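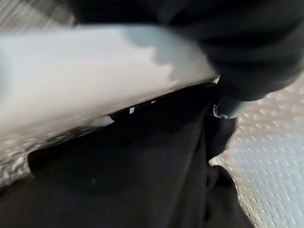

4.2 What the laundry diaries can and cannot show

The claim that households run half-empty machines has been repeated so often that few papers still bother to cite a source for it. We went looking for one. Most of the trail leads back to the Nernell survey, in which 207 households were asked to recall how full their last load had been. Recall is a weak tool for this. People remember the week's big wash and forget the two shirts they put through at night, or they give the answer they think a careful person would give.

The Udinden diary study tried to do better by having people write down each load as it went in. Its authors report that 82 households finished the diary. They don't report how many began it, and without that figure the average load size means very little. Someone willing to weigh socks for a month may not wash like the rest of us.

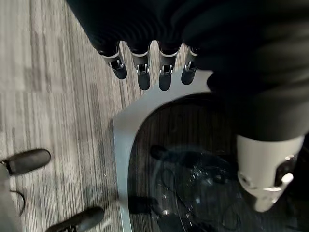 Gemma Stockdale

A second problem is the word "full." Tapley treats a drum as full when no more can be pushed in by hand; Bretix goes by the weight given in the manual. The same load can pass one test and fail the other — towels fill a drum long before they reach its rated weight. Pooling the two sets of results, as later reviews have done, gives a tidy number with no clear meaning.

Nor do the diaries cover clothes waiting to be washed. A small basket may prompt smaller, more frequent loads, but neither study recorded basket size.

Figure 4. Front-loading washing machine with a basket on top.

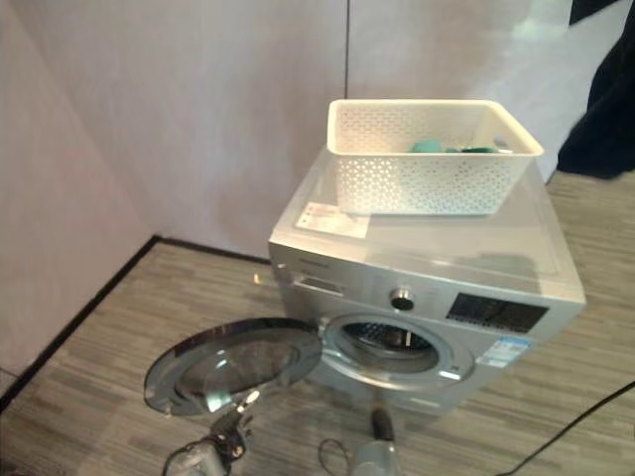

One reader of an earlier draft objected that all this asks too much of a diary, and that a rough average is still better than a guess. Perhaps so, if the average is presented as rough. In the papers reviewed in this section it is given to 2 decimal places.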